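Mestasham Institute of Comparative Law

The Mestasham Institute of Comparative Law is a research institute attached to the law school of Lehner University. It studies how written constitutions are drafted, amended and applied by courts, with most of its work on countries that have replaced their constitutions after a change of government.

The institute began as a reading group within the law school and became a separate unit when the university gave it a budget and 2 permanent research posts. Teaching was added later. It now offers a one-year master's program, a summer course on legislative drafting, and a seminar open to students of political science. The master's program admits 18 students a year.

Its main publication is the Isetus Papers, a series of working papers on judicial appointments, emergency powers and federalism. The series has reached 70 titles. Papers are reviewed by two outside readers and are free to download. The institute also maintains Estelex, a database of constitutional texts in the original language with English translations. Entries are updated each December.
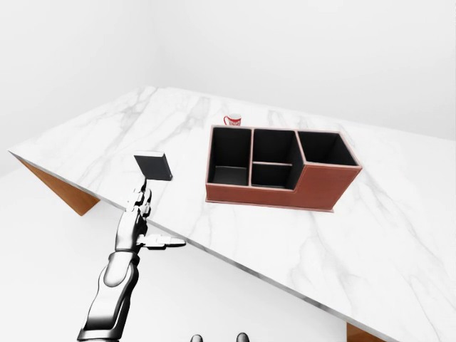 Estelex has been criticized in reviews for uneven coverage, and one law librarian wrote that the translations were dependable but that repealed articles were too hard to find. A search option for repealed text was added in a later version.

The institute's library is part of the main law library and is open to visiting scholars by written request.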